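February
By Nele Groen

4. Setting up the Viseck kitchen scale

1. Stand the scale on a hard, level surface. A folded towel is neither, whatever the towel says.

2. Open the hatch and pull the paper tab.
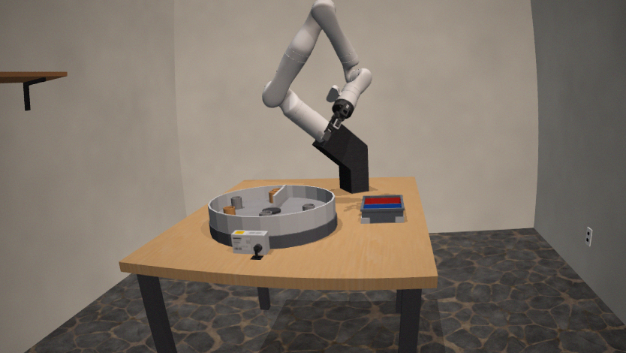 Light wooden table, stone floor.

3. Press ZERO and wait 10 seconds. Leaning on the counter counts as weighing the counter.
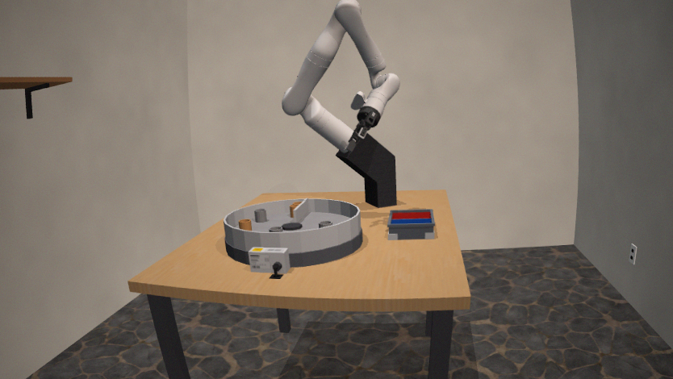

4. Set the 1,000 gram check weight in the middle of the plate. If the display reads 1,183, you have left your mug on it. Remove the mug and go back to step 3.

Note: The Rumasdale model starts up in ounces. Hold UNIT until it gives in.

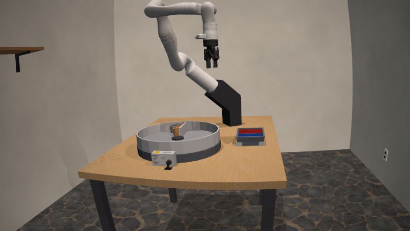 5. Press SAVE once. Pressing it harder saves nothing extra.

Caution: Do not store flour on the plate between uses. The scale will try to weigh it until the battery dies.

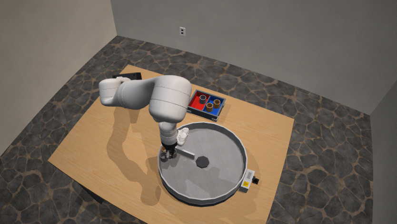 6. To weigh into a bowl, put the empty bowl on first and press TARE. Keep it centered and clear of the display. A large round tray like the gray one on the table will hide the numbers on a scale this small, so pour into something narrower. If the display shows E4, call Zolitz and ask for extension 694.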